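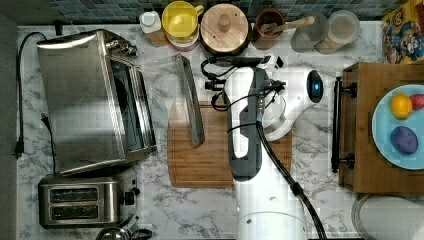 Why collect demonstrations by hand when a planner could compute the arm's path?
A planner needs to know the goal, the shape of every object and how each one will behave when touched. In a kitchen we rarely have all three. A person moving the arm supplies the path, the timing and the choice of grasp at once, and the recording keeps them together.

Unit 5: Demonstration by Teleoperation and by Hand Guiding
Course handout, revised March 28, 2025

1. Two ways to show a task

Hand guiding (kinesthetic teaching). The arm is put in gravity compensation and the operator holds it near the wrist and moves it through the task. You feel the contact directly. The drawback is that your hands and forearms end up in the camera images, and the policy will not have them there at run time. Hand guiding is also tiring on long tasks, and people get sloppy toward the end of a session.

Teleoperation. The operator moves a leader device and the arm follows. Our station uses the Skendix leader handle and the Prelen recording software. Camera images stay clean, but you lose most of the sense of force. New operators press too hard on the counter for their first several episodes. Discard those.

2. Workspace layout

The kitchen station has a fixed layout for this unit. The cutting board is the work area. The toaster oven and the toaster stand to its left, and the plate of produce is to its right on the wooden drawer unit. The jars along the backsplash are distractors and are not handled in Assignment 5.

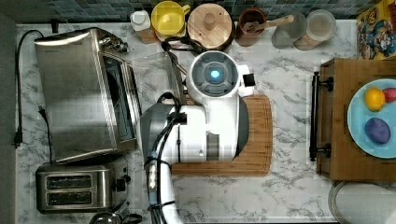 Figure 2. Kitchen station from overhead, arm over the cutting board.

Check cable slack before you start. Move the wrist slowly to the far corners of the work area and watch the cables through the whole motion. A cable that catches will pull the wrist off its path, and the error goes into the data as if you meant it.

3. What is recorded

Each episode is a sequence of time steps. A step holds the joint positions, the gripper opening, the commanded action and the camera images. Prelen resamples everything to a common clock, so you do not need to align the streams yourself. An episode may run to 400 steps at most. If you go over, the recorder stops and the episode is marked incomplete.

Images are stored at full size and scaled to 224 by 224 for training. Look at the scaled version before you decide a camera view is good enough. A lemon is easy to find at that size – the edge of a clear container often is not.

Note that the action is the command and the joint position is the measurement. They differ whenever the arm is lagging or in contact. Training on measured positions by mistake was the most common error in the August section.

4. Demonstration quality

Pick one strategy and keep to it. If half of your episodes approach the lemon from above and the other half from the side, a simple regression policy may average the two and miss. Catterall's notes (on the course page) work through this case with a two-mode example.

Vary the start. Move the arm to a new starting pose each time and shift the object a little on the plate. Without this the policy sees a single path and has no idea what to do a few inches away from it.

Do not pause. Long stops with no motion teach the policy to stop. If you need to think, end the episode.

Keep some recoveries. A missed grasp followed by a clean second try is useful, as long as you label it.

5. Assignment

Collect 280 episodes per group of moving one piece of produce from the plate to the cutting board. Use teleoperation for all of them. Label each episode success, failure or recovery, then train the baseline in the Ono repository with default settings.

Hand in the labels file, the training curve and one page on the failures you saw at run time. Say which of them you can trace back to the demonstrations.

Reading for next unit: Catterall notes, sections on compounding error and on-policy correction.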